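4. Spielbericht und Live-Statistik einrichten

Die Anleitung des Herstellers verspricht, dass die Ludside-App am Spielfeldrand »in wenigen Minuten« läuft. Beim ersten Mal sollte man eher den halben Vormittag einplanen, vor allem wenn der Verein die Spielerinnenliste noch aus Fendgate übernehmen will. Die folgenden Schritte gelten für den Stand vom Montag, 10. Juli 2023.

4.1 Kader übernehmen

1. In Fendgate die Liste unter »Mannschaft« als CSV speichern. Das Format »Kompakt« nicht verwenden, darin fehlen die Passnummern.
2. In Ludside »Kader« öffnen, »Import« wählen und die Datei laden.
3. Rückennummern prüfen. Alle. Der automatische Abgleich meldet auch dann »vollständig«, wenn zwei Spielerinnen dieselbe Nummer tragen.
4. Torhüterinnen von Hand kennzeichnen. Angeblich erkennt die App sie selbst, bei uns hat das kein einziges Mal geklappt.

Hinweis: Sonderzeichen in Namen gehen beim Import gern verloren. Szymon Pawłowska stand in unserer Trainerliste wochenlang als »Szymon Paw?owska«.

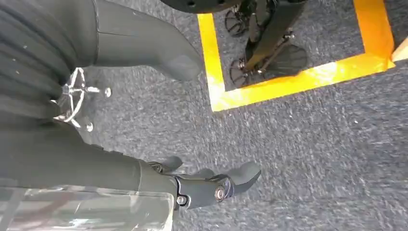
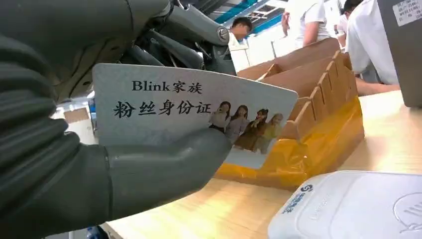

4.2 Spiel anlegen

1. »Neues Spiel« antippen, Wettbewerb und Gegner eintragen.
2. Spieldauer einstellen. Voreingestellt sind zweimal 45 Minuten, auch bei Jugendmannschaften.
3. Aufstellung freigeben. Danach lässt sich die Startelf nur noch mit dem Administratorkennwort ändern.
4. Gerät in den Flugmodus schalten und einen Probetreffer eingeben. Verschwindet er nach dem erneuten Verbinden, Fehlercode 374 notieren und die App neu installieren.

Achtung: Den Probetreffer vor dem Anpfiff löschen. Sonst steht er in der Torschützenliste und wird an den Staffelleiter übertragen.

4.3 Ballbesitz und Laufwege

Das Zusatzmodul von Poirier berechnet den Ballbesitz aus den getippten Aktionen. Wer langsam tippt, hat also wenig Ballbesitz. Chandrasekhar Kamath hat eine Halbzeit doppelt erfassen lassen, auf zwei Geräten: einmal kamen 603 Aktionen heraus, einmal 374. Für die Besprechung in der Kabine mag das Modul trotzdem taugen – als Grundlage für eine Vertragsverlängerung sicher nicht.

1. Modul unter »Erweiterungen« einschalten.
2. Eine Person pro Mannschaft zum Tippen einteilen.
3. Nach dem Abpfiff »Abschließen« drücken und warten, bis der Balken ganz verschwunden ist.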